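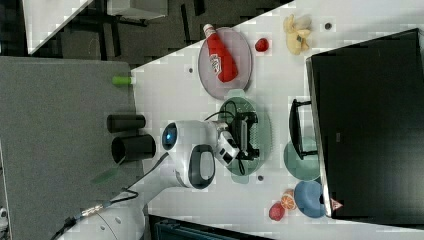 Trurneden: Frequently Asked Questions

What is Trurneden?

Trurneden is a method for teaching a robot arm tabletop tasks from a small number of demonstrations. It takes a policy that has already been trained on general pick-and-place data and adapts it to a new table, a new set of objects and a new set of instructions. The adapted policy reads a short written instruction, such as "put the ketchup on the green plate," and moves the arm.

What is new about it?

Most adaptation methods treat every moment of a demonstration the same way. We don't. Trurneden finds the parts of each demonstration where the gripper is close to something it is going to touch, and trains on those parts more heavily. The long moves through open air get less weight. We call the close parts contact windows. They are found automatically from the gripper's speed and opening, so no one has to label them by hand.

How many demonstrations do I need?

We used 54 for the main result in the paper, spread over all the instructions. With fewer than that the policy still moves sensibly but often closes the gripper too early. We haven't tested very large sets, and we don't know where the benefit levels off.

How long does training take?

Around 5 hours on a single workstation GPU, starting from our released checkpoint. Training the base policy from nothing takes much longer and we don't recommend it unless your arm is very different from ours.

What cameras does it need?

Two views. One camera is mounted at the wrist next to the gripper, and the other looks at the table from a fixed position. The wrist view matters most in the contact windows, and the fixed view does most of the work of finding the object in the first place. If you remove the fixed view, the arm tends to hover over the wrong item. If you remove the wrist view, it goes to the right item and misses the grasp.

Does the table have to be cleared first?

No. We leave monitors, cables and unrelated items where they are, both when recording and when testing. Policies trained on a bare table did badly once anything else was put on it, so we stopped recording that way. Do keep tall items out of the arm's path. Trurneden has no collision checking of its own and depends on the limits set in your arm's controller.

Which objects work well?

Fruit, bowls, plates and cups are fine. A squeeze bottle lying on its side is harder than you might expect: the gripper has to line up across the body of the bottle, and the policy sometimes goes for the cap. Thin, flat things are the weakest case. A plate can be a target to put something on, but we don't ask the arm to pick one up.

Can it tell similar objects apart?

Usually, if the instruction says how they differ. "The pink plate" and "the green plate" are rarely confused. Two black cups are a problem unless you say which one you mean, and position words such as "left" and "nearest" are less reliable than color words. Tamsin Kereama is working on this part, and the next release should handle position words better.

How was it evaluated?

Each trial starts from a layout the policy has not seen. An operator reads the instruction from a shuffled list, starts the policy and does not touch anything until the arm stops or the time limit runs out. A trial counts as a success only if the object ends up resting where the instruction says and the gripper has let go. Dropping the object onto the right plate from a height and having it roll off is a failure. The scoring was done by Cempaka Wuisan and Edith Ospina separately, and where they disagreed the trial was scored as a failure.

What did you compare it against?

Plain fine-tuning on the same demonstrations, and Jidlow, our earlier method, which picks training moments at random. Trurneden did better than both on grasping. On placing, it was level with Jidlow. The paper has the full tables, including the tasks where we saw no gain.

What are the usual failures?

Early closing is the most common. Next is hesitation — the arm stops above the object and makes small corrections until time runs out. This happens more when a cable hangs into the wrist camera's view and swings. Tying the cable back helps, but do it before you record, not between recording and testing. The policy gets used to what it sees.

Will it run on my arm?

Probably, if you have a two-finger gripper and can send it position commands. Bronwyn Rewi has ported it to a second arm, and her notes are in the repository under "porting." We have not tried suction grippers or hands with more fingers.

Is the data available?

Yes. The demonstrations, the test layouts and the logs from every scored trial are in the Briltano archive, including the failures. The code is in the same place. If something is missing or a file won't open, write to Aroha Prendergast at the project address and give the name of the file.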